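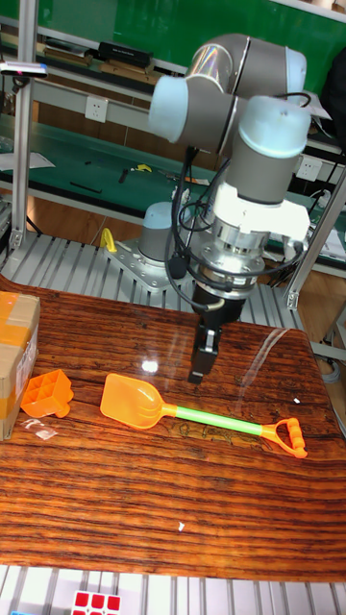

**Ticket:** grasp success on shovel doesn't match the paper draft
**Opened by:** Shagufta Orakzai
**Assigned:** Gøran Nyberg
**Component:** Podum (grasp scoring)
**Status:** open again

Table 2 in the draft says Podum picks up the toy shovel in 396 trials with 9 failures. I ran 100 trials on the same arm with the same checkpoint and got a failure rate I would prefer to discuss in person. Most misses look alike: gripper comes straight down, closes on nothing, lifts, and reports success. It's a very confident arm.

Log from a typical miss:

```
podum: target=shovel part=handle score=high
podum: grasp closed
podum: lift ok
podum: result=SUCCESS
```

The shovel was still on the table.

**Gøran:** Is the success check reading finger width or the wrist force? The draft says both.

**Shagufta:** The draft is an optimist. Config says finger width only. Threshold is set so low that fully closed counts as holding something thin.

**Valter Vik:** That was me, in October. We had a thin object in the set and I needed it to pass. The thin object has since left the set. The threshold stayed on.

**Gøran:** OK, that explains the false SUCCESS but not the miss itself. Tried:

- Recalibrated camera to base. No change.
- Swapped orange sand mold for nothing. No change.
- Dimmed the overhead light. Misses dropped to 4 in the next 100.

So it's glare. The tabletop is varnished and there's a bright spot right above the scoop. My guess is that the depth goes bad there and Podum's handle estimate slides off toward it.

**Linnea Hägglund:** Can we put a matte cloth down?

**Gøran:** We can, but then the paper is about a cloth. The method section claims "robust to surface finish."

**Linnea:** I wrote that sentence. I'll go look at it.

**Next steps**

- [x] Restore threshold, add wrist force to the check (Valter)
- [ ] Rescore all 396 trials from the recorded video (Shagufta, with coffee)
- [ ] Rerun with lights full and dimmed, report both
- [ ] Linnea to reword robustness claim before Gunvor Tveit reads it

**Gunvor:** I get the ticket emails.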